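Leltusari support desk
Ticket: pale marks on dark worktop after setting down oval serving dish
Product: Stiltden worktop, dark grey mottled finish
Status: Closed
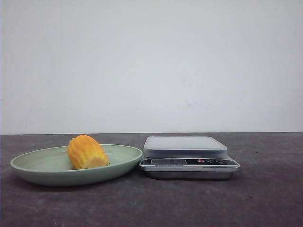 Kurniawati Pangaribuan: Before anyone orders a repair kit, find out whether the marks sit on the surface or in it. Draw a fingernail across one. If it catches, it is a scratch. If it slides over, it is residue, and residue comes off.

Reported by Ruan Maluleke:
Dull rings and short streaks where the oval dish is normally put down. They show only in low side light and disappear when the ceiling lamp is on. Worktop fitted in December. Cleaned daily with washing-up liquid and a sponge. Tried so far: more washing-up liquid, then glass cleaner. The glass cleaner made the area look worse.

Log

09:40 Asked for the fingernail test. Customer reports no catch on any mark.

10:15 Asked which cleaners had been used besides the two listed. Customer also has Jumis spray polish in the cupboard and has used it up to 9 times. Polish leaves a film on this finish. The base of a dish then prints its outline in the film.

10:20 Instructions sent:
Clear the worktop.
Wipe with warm water and a little white vinegar, small area first, cloth well wrung out.
Leave for 2 minutes.
Rinse with plain water, twice.
Dry with a clean microfibre cloth. Do not let it air dry.
Wash the underside of the dish as well and dry it before it goes back.
No polish, no scouring pads.

13:05 Customer reply: rings gone, one streak left near the back seam. Second pass advised for that strip only. Keep vinegar off the sealant.

14:30 Customer reply: streak fainter, still there when viewed from the sink end. Fingernail slides over it. Customer does not want a visit.

14:45 Care sheet sent. Asked Torunn Wikström to add spray polish to the list of unsuitable products on page 7, where only wax is named at present.

Closed at customer's request. Reopen if the streak can be felt.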